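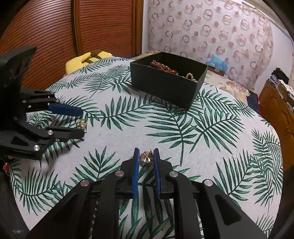

The flower piece and the pearl ring, on the palm leaf cloth.

July 8, 2021

Jewelry day! I have been putting this off since the middle of June, and this morning I finally tipped the whole tin out and told myself I wasn't getting lunch until it was sorted. (I got lunch. I got lunch pretty early, if I'm telling the truth.)

The little bronzy gold flower is the one I'd forgotten about completely. It has those fat rounded petals and a shiny middle, and a short dark post on it, and I cannot for the life of me remember buying it. I want to say it came from the market in Avville, the same trip when I came home with the green palm cloth, but Kwame says no, it was in the box of bits from Aunt Eller's. We went back and forth on that for far too long. Either way I'm keeping it. It would look so good on my gray coat.

The pearl ring is another story. I love it, the thin curvy gold bands and the one pale pearl, but I never wear it -- it catches on every sweater I own. Kwame thinks I should give it to his cousin, who has a birthday coming up and wears rings on practically every finger. I said maybe. I say maybe to everything on sorting day, and that's how the tin got so full in the first place.

The rest of it went quicker. Chains I couldn't untangle went in a sandwich bag for Mrs. Amoah, who has the patience and the good tweezers. 3 odd earrings are in a saucer on the windowsill in case their partners turn up behind the wardrobe. Anything that turned my skin green is out, no arguing.

I still need something to keep it all in. Jekilix has a flat case with 8 compartments and a soft lining, but I want to see it in person first. An egg carton would do for now, except we only have the one and it has eggs in it.

Tomorrow scarves, if I can face it. Kwame is making the peanut stew tonight and I've promised to do the rice, so I'd better go and put it on.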